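Rover notebook, entry 14
December, out at the Leltwood field, start 9:40 am

Aim for the morning: drive by camera only, no line of sight, and get logs good enough to tune the traction limit before the Golob course. Front camera on the low mount, same as last entry. Firmware is the build from the club laptop, not the one on the shared drive. 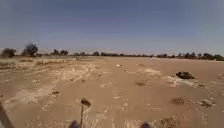
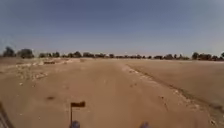 Front camera, Leltwood, open dirt with the tree line ahead.

Run 1. Drove out in low gear. Log stopped at 54 seconds, SD card full. Old bench logs still on it. Cleared them and started over.

Run 2. Full log, 917 lines. Wheel current climbs on the soft stuff and settles again on the packed stuff, which we expected. Left front reads higher than right front the whole way. Could be the Surnico driver board, could be the bearing we never replaced. Swap the boards left to right before blaming either one.

Steering: trim is off. Had to hold a little right stick to go straight. Set trim to +2 and it was better, still not perfect.

Judging distance on the video is hard with the camera this low. Two of us guessed how far off the same rock was and got very different answers. Try the taller bracket -- it's in the Gresix box under the bench, needs longer screws.

Video dropped twice, both times with the operator sitting in the car. Stand outside next time.

To do
- swap driver boards, repeat run 2
- dust out of the wheel hubs, check the seals
- script to clear the card at power-on
- charge both packs, label the weak one
- ask about course rules on camera height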